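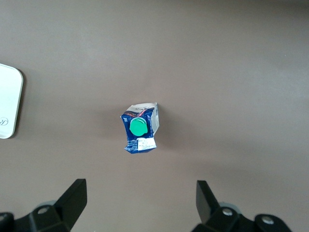
02/04/2020
Brallarura fiber bench, pulping trial, poly-coated board

Continuing from the last batch. Aim is still the same: get the long fiber out of coated drink cartons without shredding the plastic film so fine that it comes through the screen. Last batch failed on the second point. The sheets looked clean wet and came off the dryer with shiny specks all over the wire side.

Feedstock
Sorted cartons from Simanjuntak, one sack, mixed brands, both the foil-lined and the plain coated type. Caps and necks removed by hand. I kept the foil-lined ones separate from the start, as Rohani suggested, and ran only those today. The plain ones are in the gray tub under the sink with a lid on. Please don't tip anything else in there.

Cut to rough squares, palm size. Last time we used the guillotine and went much smaller, and I now think that was the main mistake. Small pieces mean more cut edge, so water gets in faster, but every piece of film is already small before the rotor touches it. With large pieces the board has to delaminate from the edges inward, which takes longer, but the film stays in one piece.

Rinsed cold, drained on the rack. Air-dry charge to the pulper: 1120 g.

Soak
Overnight in plain tap water, no caustic. By morning the outer layer could be rubbed off with a thumb near the cut edges, but the middle of each square was still firm. The side seams were worst. The overlap is three layers of board with coating between them, and it had hardly taken up any water. For next time, cut the seams out and soak them separately, or leave them out of the charge altogether.

Smell noticeable but acceptable. Sour milk from a few pieces in spite of the rinse. The foil-lined lot should be mostly juice and long-life milk, so a warm first rinse may be worth the trouble.

Pulping
Lendusance bench pulper, low-shear rotor, the one with the rounded vanes. Counter read 3882 at start. I forgot to write down the stop reading before Anisa zeroed it for her own run, so specific energy for this batch can't be calculated. Entered as missing in Darix. Do not back-fill it from the run time; the speed was changed twice.

Sequence as run:
Filled with warm water, charge added in handfuls with the rotor turning slowly. Adding it all together stalls the rotor.
Low speed until the squares were moving freely and the surface had gone cloudy.
Middle speed until no firm board could be felt in a handful taken from the bottom.
Back to low speed for the last part. The film was starting to wrap on the shaft.

The wrapping is a nuisance. It forms a rope just above the vanes and traps fiber, and the trapped fiber never gets worked. Stopped once to cut it off with scissors (isolator off, lid interlock checked). The rope went back into the reject bucket and was rinsed with the rest. A smooth sleeve over the shaft might be enough to prevent it. Anisa has some plastic pipe that could be tried.

Screening
Poured through the coarse perforated plate first. Nearly all the film and foil stayed on top as recognizable sheets, many still close to the original size. Big improvement. Sprayed from above until the runoff was clear, turned the rejects over, sprayed again.

Accepts then went over the slotted screen. Flow was slow to begin with and the slots blinded after the first bucket. Diluted the rest further and had no more trouble. Rejects from the slots were mainly undispersed knots from the side seams, as expected from the soak, plus a few flecks of ink-bearing coating.

Foil did not break up to any extent. I had expected aluminum fines in the accepts and left a sample standing in a glass cylinder to look for sediment. There was a thin dark line at the bottom after lunch, which could be fines or could be grit from the sack. Needs a look under the microscope before anything is said about it.

Sheets
Made 2 handsheets at the usual weight and 2 heavier ones. Couched well. Drainage slow compared with the reference pulp, but even. Pressed between blotters, dried under restraint on the rings.

Color is a warm off-white with faint blue flecks, more visible in the heavier sheets. Speck count by eye is far below the last batch, but that is a comparison against a bad batch. Surface on the wire side is slightly fuzzy. No shiny specks found in the light sheets. One found in a heavy sheet, near the rim, lifted out with tweezers and taped to the facing page.

Tear and tensile not done. Sheets are conditioning in the cabinet, top shelf, marked with my initials. Rohani has the tester booked first, so these wait.

Rejects
Film and foil rinsed, spun, hung in the mesh bag. Not yet weighed dry. Yield depends on this figure, so the bag must not be moved or topped up. There is still visible fiber clinging to the inner face of some pieces, mostly at the folds and around the pouring hole, where the board was creased before it reached us. Creased board appears to hold on to the coating more tightly than flat board, or water simply reaches it later. Could be separated out as its own test if there is enough material.

To do
Weigh dry rejects, then yield.
Sediment sample under the microscope.
Ask Anisa about the pipe for the shaft sleeve.
Repeat with seams cut out, everything else the same, including the large squares.
Plain coated type after that, probably May.
Order blotters. The last pack is open.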